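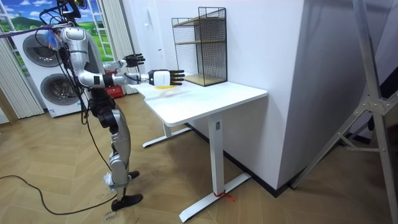 Jivham Desk and Basket Set: data card

Status: usable with care. Card last edited 20/08/2026 by Idun Hellström.

What the set claims to be

Jivham is a small set of recordings of one everyday job: plastic fruit and a yellow basket on a white desk. The project page calls it "household tidying." I would not go that far. Tidying at home involves deciding what belongs where, and no one in these recordings has to decide anything. Treat it as a set about putting light things into a container and you will be less disappointed.

There are 83 recordings, of which 17 are held out for testing. The longest runs up to 95 seconds.

The room

Everything was recorded in the Iltside room. It has a herringbone parquet floor and one white standing desk with rounded corners and metal legs. Someone has written on the floorboards in dark ink. We have no key to those marks, so please don't treat them as ground truth for anything.

Desk height was not logged. I asked for it twice. If your method depends on knowing how high the top stands, you will have to estimate it, and I would like to see how you did.

The desktop is also less plain than "white table" suggests. It has grey streaks, scuffs and a small dark smudge. Background subtraction that assumes an even surface will pick these up. The near edge has a wide cutout with curved corners, and the floor shows through it. Two early users fitted a straight line there and then reported the edge as a labeling error. It is the shape of the desk.

The objects

Basket: bright yellow plastic with perforated sides, a flared rim and a small notch like a spout. Its maker is unknown to us.

Banana: plastic, curved, yellow. It is close enough in color to the basket that I don't trust any color-only segmentation of the two, including ours.

Apple: plastic, deep red, glossy enough to catch highlights. It is the easy one. Scores averaged over both fruits mostly tell you about the apple.
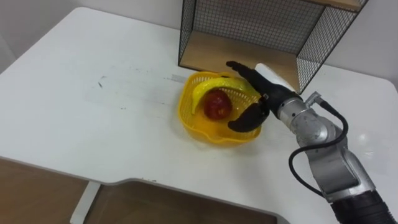 Labels

Each recording has a start label, an end label and a short text line such as "banana in basket." The text lines were written by Prorkine and checked by me on 20 recordings only. "In" means inside the rim. It says nothing about whether the fruit is lying flat, and the banana rarely has room to.

Known problems

- Two fruits and one basket. Any claim about "objects in general" is yours to defend.
- The Gerlach split mixes recordings from the same session across training and test. Use the October split.
- Plastic fruit weighs very little. Nothing learned about real apples should be assumed.

Changes

The October split replaced Gerlach as the default. The old file stays in the folder so earlier results can be reproduced, for whatever they are worth.

Questions and corrections go to Idun Hellström. Include the recording number.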